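6. Good practice for hand-held gripper sessions

Read this section before your first session with the Puketti hand-held grippers. It applies to every operator, including people who have used an earlier version of the kit. Charging and pairing are covered in section 4. File upload is covered in section 7.

6.1 Before you start

1. Sign in on the session sheet and write down the serial number of each gripper. Left and right units are not interchangeable. The right unit in the Burklow kit is 1586 and the left is 2481.

2. Check the marker cubes. Each cube must be seated flat, with no play when you push it sideways with a thumb. Wipe the faces with a dry cloth. Do not use alcohol or glass cleaner on the printed squares.

3. Look for scratches, tape or glare on the markers. A cube with a damaged face is taken out of use and tagged. Do not redraw a square with a pen.

4. Turn on both grippers and wait for the green indicator. If it blinks for longer than 10 seconds, turn the unit off and see 9.2.

5. Open and close the fingers fully, three times on each side. The motion should be smooth and both fingers should meet at the tip.

6. Route the cable toward your body and down. Leave enough slack to reach the far edge of the table with your arm straight.

CAUTION: Cables on the floor are a trip hazard. Keep them out of the path between the table and the door. Power strips stay on the floor, away from your feet, and are never placed on the work surface.

6.2 Clothing and jewelry

Sleeves should end above the wrist or fit closely. Bracelets and watches may be worn if they do not touch the gripper body or cover a marker. Remove rings with raised stones. Tie back long hair.

6.3 Handling tools and utensils

1. Pick the tool up from the table with the gripper. Do not place it between the fingers with your other hand unless the task card says so.

2. Close on the handle or the thickest part. With scrapers, spatulas and other flat blades, keep the blade pointed away from you and away from the second gripper.

3. Pause for one full second after closing. Short pauses make it much easier to find the start of each grasp later.

4. Move at the speed you would use with your bare hands. Very slow motion is a more common reason for rejected takes than fast motion.

5. Set the tool down before you open the fingers. Dropping it from even a small height counts as a failed take, and should be marked as one.

NOTE: Failed takes are kept. Say "fail" out loud, put things back where they started and go again. Do not delete anything on the device.

CAUTION: Knives, peelers and anything with an exposed cutting edge are not allowed under this procedure. See Appendix C, or ask Hema Arumugam before the session.

6.4 Keeping the markers visible

The cubes have to be seen by the head camera for most of the take. Hold the grippers in front of you, between waist and chest height. Try not to cross your arms. If one cube passes behind the other, separate them again as soon as the task allows.

Work facing the table. Turning to reach something behind you will lose both cubes, and the take will have to be repeated.

6.5 Breaks and time limits

A single take should not be longer than 540 seconds. Rest your hands between takes, with both grippers lying on their sides on the table and the cubes clear of the edge. Stop at once if you feel numbness or pain in the thumb or wrist, and write it on the session sheet. An operator who reports pain does not go back to work on the same day, even if it passes.

6.6 Other people in the room

Anyone entering should speak before coming up to the table. Finish or abandon the take before you answer. Visitors who may appear in a recording must sign the Hsu form first; blank copies are in the front pocket of the kit case.

6.7 Ending the session

1. Release the tool and leave it on the table.

2. Turn off the left gripper, then the right.

3. Unplug at the gripper end first. Pull on the connector and not on the cable.

4. Return both units to the case with the fingers closed.

5. Fill in the last column of the session sheet, including the number of failed takes.

Questions about this section go to Weidong Deng at Plultell. Changes to the task cards are issued separately, and replace the printed cards in the case. 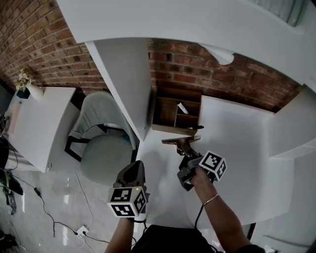
Figure 6-1. Metal scraper held in the right gripper, blade pointed away from the operator.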